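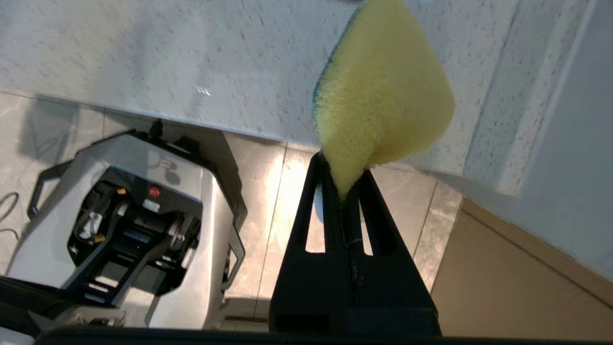 Man solle lieber Geld schicken und keine Sachen, schrieb mir eine Leserin unter den letzten Beitrag, denn jeder Karton müsse getragen, geöffnet und sortiert werden, und am Ende fehle trotzdem das Chlor für das Wasser. Ich habe ein paar Tage über diesen Satz nachgedacht. Früher hätte ich ihr widersprochen.

Im Juli, nach dem Hochwasser in Kunlow, war ich zwei Wochen in der Sammelstelle im Ort. Es kamen 1.287 Pakete an. Viele waren mit großer Sorgfalt gepackt, mit Liste und manchmal mit einem Brief darin. Aber wir bekamen auch Wintermäntel, einzelne Schuhe und Medikamente, deren Datum abgelaufen war. Für die Mäntel mussten wir eine zweite Halle suchen. Das hat Miete gekostet, und diese Miete hat niemand gespendet.

Gebraucht wurden in der ersten Woche Eimer, Gummistiefel, Handschuhe und vor allem Pumpen. Der Verein Vallcombe hatte 27 Pumpen auf einem Lastwagen, gekauft bei einem Händler in der Nachbarregion, und sie liefen schon am selben Abend. Dazu brachte er 200 Kanister Trinkwasser. Das geht nur, wenn Geld auf dem Konto liegt, bevor das Wasser kommt.

Trotzdem bin ich mit der Leserin nicht ganz einverstanden. Die Bäckerei Stojanović hat jeden Morgen Brot gebracht, ohne dass jemand darum bitten musste, und kein Konto der Welt hätte das um sechs Uhr früh so schnell organisiert. Wer in der Nähe wohnt und vorher anruft, kann auch mit Sachen sehr gut helfen. Schwierig wird es bei den Paketen, die 800 Kilometer fahren und von denen man am Ziel nichts weiß.

Ich selbst überweise jetzt jeden Monat einen kleinen Betrag, ohne Zweckbindung. Das fühlt sich weniger schön an als ein Karton mit Schleife, das gebe ich zu. Meine alten Decken liegen noch im Flur. Nächste Woche frage ich im Tierheim nach, ob man sie dort haben möchte.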